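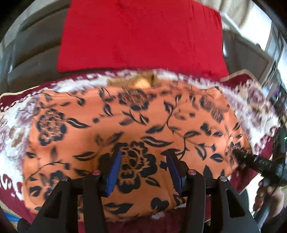
One reader wrote in to ask why the Lamp Night procession at Gilmartin falls on a different date each year when the printed calendar lists it under December every time. The answers to that and to the other questions we receive are set out on this page.

Lamp Night at Gilmartin: Frequently Asked Questions
Last revised 2024-03-25

Why does the date change?
Lamp Night is kept on the evening of the new moon nearest the winter solstice. The printed calendar gives only the month. In most years the new moon in question falls in December. When it falls in the following month, the feast moves with it and the calendar entry is a printing convention only.

When does the observance begin?
At sunset, as given in the almanac for Gilmartin. Cloud cover makes no difference. Towns farther west use their own sunset time, so the lamps at Callberg are lit a few minutes later.

How old is the feast?
The earliest written mention is in the Plilby parish roll for 1233, which records a payment for lamp oil "for the dark night." The roll does not describe the rite. The present order of prayers is much later and was taken over from Callberg.

Is fasting required?
The custom is to fast from sunrise until the first lamp is lit. Water is allowed. Children, pregnant women, the sick and anyone on regular medicine are exempt. A person who breaks the fast by mistake continues it from that point, and no make-up day is needed.

What is eaten afterward?
Barley bread, boiled lentils and dried fruit. Meat is not served at the shared meal. Households may eat as they like at home, but most keep to the same rule until the next morning.

How many lamps does a household light?
The minimum is 2: one at the door and one at the table. Larger numbers are common and carry no added merit. The full set on the chapel steps is 25, one for each verse of the evening hymn.

Can electric lamps be used?
At home, yes. For the procession, only oil or wax — the flame is passed from lamp to lamp and this step has no electric form.

What route does the procession follow?
It leaves the Plilby gate, crosses the Clulus bridge and ends at the Gilmartin chapel. Attendance last year was almost 4000. The bridge is closed to cars until the last group has crossed. Wheelchair users should join on the chapel side of the bridge, where the path is level.

May visitors of other faiths take part?
Yes. Visitors may walk, carry a lamp and eat at the shared meal. The blessing of the oil inside the chapel is for members only.

What should I wear?
There is no set dress. White scarves are traditional at Clulus and optional elsewhere. Loose sleeves should be tied back when carrying an open flame.

What is done with leftover oil?
Blessed oil is burned, never poured down a drain. It can be left in the jar inside the chapel door until the end of the week following the feast.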